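Stop showing me the best run

I've been reading robot learning papers for long enough that I now scroll straight past the headline number and go looking for the reset procedure. It's usually in the appendix, in one grumpy little paragraph, and it tells you more than the abstract does.

What set me off this time was the Paju write-up, which I finally read properly on the train to Tidcombe. The claim is 95 per cent success on kitchen tidying, from a policy trained on 2923 demonstrations. Lovely! Then you get to the bit where every trial begins with the same plates in the same slots, and a bare sink. Well, my sink has never looked like that, and I bet yours hasn't either.

Štěpánka Kratochvíl made this point in a talk back in December, and I've been stealing it ever since. Her team at Trirkari ran the same policy twice, 60 trials each time. The first lot had a tidy kitchen, the second had a week's shopping dumped wherever it landed. The tidy score was gorgeous and the messy one was roughly half of it. She put both on one slide, same size, and I wanted to stand up and clap. 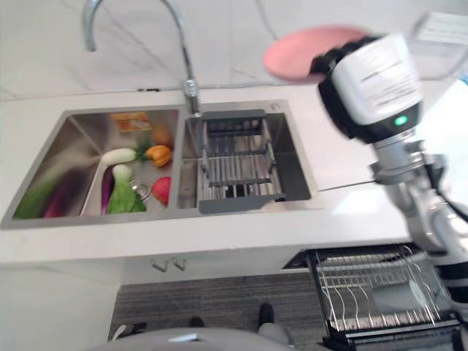 I do get why people avoid it. Messy trials are slow, they're a pain to repeat, and reviewers grumble that you can't compare them with anyone else's (fair enough, you can't, not neatly). The Botano folks told me they dropped theirs from the paper to save space, and I believe them, but the space went on a bigger diagram of the network.

So my plea is a small one. Give me the plate held near the rack with vegetables in the sink and somebody's feet in the way. Give me the failures sorted by what went wrong, even if the sorting is a bit rough. I'd take a scruffy table of those over another polished 95 any day, and I'd probably cite it more too.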